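A mulher que escreve os mortos dos outros

Começou por corrigir vírgulas. O avô de uma amiga tinha morrido, a família redigira o anúncio à mesa da cozinha e alguém lhe pediu que desse uma vista de olhos antes de aquilo seguir para o jornal. «Dizia que ele deixava saudades à mulher, aos filhos e ao tractor. Tirei o tractor. Ainda hoje me arrependo.»

Há anos que escreve necrologias para a agência funerária Damarley, no primeiro andar, por cima da sala onde se escolhem as urnas. Pediu para não ser identificada. Não é modéstia: já foi abordada na fila do talho por uma viúva que queria trocar «extremoso» por «dedicado» num texto publicado na semana anterior, e jurou que não voltava a acontecer.
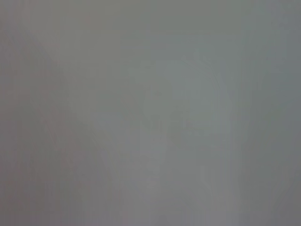

Tons de cinzento.

O trabalho chega-lhe quase sempre antes do almoço. A família passa no rés-do-chão, responde a um formulário num programa chamado Rissanen e o formulário sobe. Traz o nome, as datas, a profissão, os filhos por ordem de nascimento e um campo final, «Outros aspectos», onde, segundo ela, vive a literatura. «As pessoas escrevem lá tudo. Que ele fazia batota à sueca, que ela nunca perdoou à cunhada por causa de um faqueiro. Eu leio, comovo-me e depois escrevo que era muito estimado na freguesia.»

O obstáculo é o espaço. O Clondance, o semanário onde sai a maior parte dos textos, aceita 917 caracteres pelo preço base. Quem quiser mais paga 30 euros, e a fotografia a cores custa outro tanto. «Já vi irmãos que não se falavam desde as partilhas da mãe fazerem as pazes para não pagarem o suplemento», conta. «Cortaram os primos todos. Foi bonito de assistir.»

Pergunto-lhe se há palavras proibidas. Ri-se, levanta-se para fechar a janela (o coro da igreja ensaia à quinta-feira, e ensaia mal) e volta com uma folha plastificada. Na agência não se escreve «partiu», que faz lembrar comboios. Não se escreve «perdeu a batalha», porque ela acha uma falta de educação anunciar derrotas de quem já não pode pedir desforra. «Morreu» é permitido, mas poucas famílias o aceitam à primeira. «Oferecem-me “adormeceu”, “foi ter com o marido”. Num caso, foi mesmo ter com o marido errado, porque a senhora tinha enviuvado duas vezes e a filha do segundo casamento é que preencheu o formulário. Tivemos de republicar.»
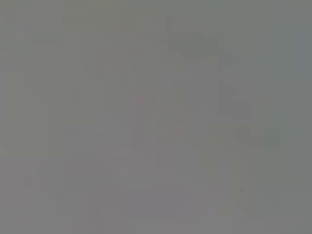
Cinzento esverdeado e uma zona mais escura, em cima.

As erratas são o seu capítulo preferido. Guarda-as numa pasta de argolas e consulta-as quando se sente demasiado segura. Há um genro que apareceu como filho, um filho que apareceu como «restante família» e um gato que entrou na lista dos netos por ter nome de gente. Este último não foi corrigido. A família ligou a dizer que estava bem assim.

E há o caso da lápide. A oficina Flanetti, que grava a pedra para metade do concelho, copiava às vezes as datas do anúncio em vez de pedir o documento. Um dia, o anúncio trazia o ano de nascimento 1629. «Foi um dedo meu, assumo. Mas alguém gravou aquilo no mármore com um cinzel e não lhe pareceu velho de mais.» A pedra foi refeita. A antiga, diz-me, serve de bancada no quintal de um dos gravadores, virada para baixo.

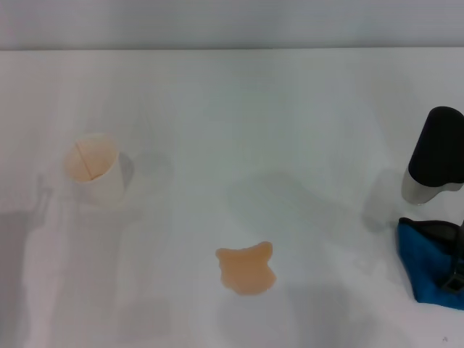
Tempo de leitura: 4 min

Quando lhe pergunto pelo pior pedido, não hesita. Um homem de boa saúde quis deixar o seu texto pronto e apareceu com ele dactilografado. «Vinha com adjectivos para umas 100 pessoas. Expliquei-lhe que aquilo não cabia e que, além disso, faltavam os filhos. Respondeu que os filhos também tinham faltado ao aniversário dele.» Negociaram durante uma tarde. Ele cedeu no «visionário», ela deixou passar o «elegante». O texto está na gaveta, à espera, e ele telefona em Maio para actualizar a lista dos amigos, que vai encolhendo por motivos profissionais, como ela diz.

Nem tudo tem graça, e ela não finge que tem. Os textos das crianças escreve-os à mão, primeiro, e nesses dias não atende o telefone — «aí não há estilo que valha, põe-se o nome e sai-se da frente». Não quis acrescentar nada sobre o assunto, e passámos ao café.

Do seu próprio anúncio só tem a primeira frase, que não me mostra. Admite que já a reescreveu várias vezes e que ultrapassa o limite de caracteres. Pagará o suplemento? «A agência faz-me desconto.»

Antes de eu sair, toca o telefone. É do rés-do-chão: está lá em baixo uma família que quer saber se «saudoso» leva um ésse ou dois. Ela responde, desliga e pede-me que encoste a porta ao descer.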